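Posted in June by the course staff

We use cookies to remember your reading settings. Accept / Manage

Notes for week 6: from a pixel to a grasp

Okay, so last time I ran out of board space halfway through the hand-eye transform, and I promised I'd write the rest up. You need it for the Flada assignment, so please read this before Friday's lab and not during it!

Start with the lens. The wrist camera in our simulator is a fisheye, and that means straight table edges come out as arcs. If you feed those pixels into a plain pinhole model you'll get a position that's fine near the middle and gets worse and worse as you move out. I did exactly this my first year and spent a whole evening blaming the planner. Undistort first, then back-project — the Trandex loader has a flag for it, and it's off by default (sorry, I keep meaning to change that).

Next, the mask. The gripper is always in view and it never moves relative to the camera, apart from the fingers opening and closing. So build one mask for the body, a second one that depends on finger opening, and throw those pixels away before you run the detector. Last term a team skipped this and their detector found 22 "blocks" inside the linkage. 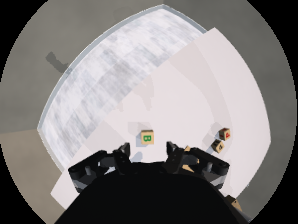 Shadows are the other thing that will bite you. A threshold on brightness will happily hand you a shadow stuck to the side of a block, and then your center is off and one finger lands on the wood. Use color along with edges, and check the size of what you get back. For yaw, fit a square to the top face only. A letter that reads upside down doesn't matter to a parallel gripper, because a square looks the same every quarter turn, so pick whichever yaw needs the least wrist rotation.

For the assignment, run your code on seed 1401 first, then 243 and 883. The last one is mean. Save the estimated pose and the chosen yaw for every attempt, and put both in your Fadetness log so I can replay it. Bring questions to the lab, and bring your mask files too.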